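Zestham expansion: progress report to Grirmont
Thu 2 January

Work on the second expansion for our online role-playing game, Zestham, is on schedule for the April release. All 18 quests in the main story can now be played from start to finish, though four still have placeholder dialogue.

The new dungeon took longer than planned. Its last boss was too hard for groups of 4 and has been rebuilt.

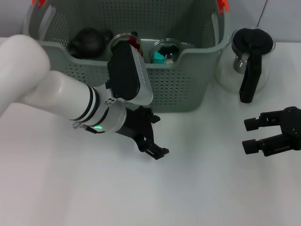
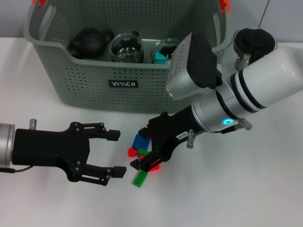 Reading time: 2 minutes

The closed test ran with up to 300 players at once. The servers held, but the login queue did not – Juhász is rewriting that part under the existing contract. The old chat code dates from 2015 and will stay until after launch.

Spending is within the agreed budget. We ask Grirmont to release the next payment so that voice recording can be booked.

Plandano, Zestham team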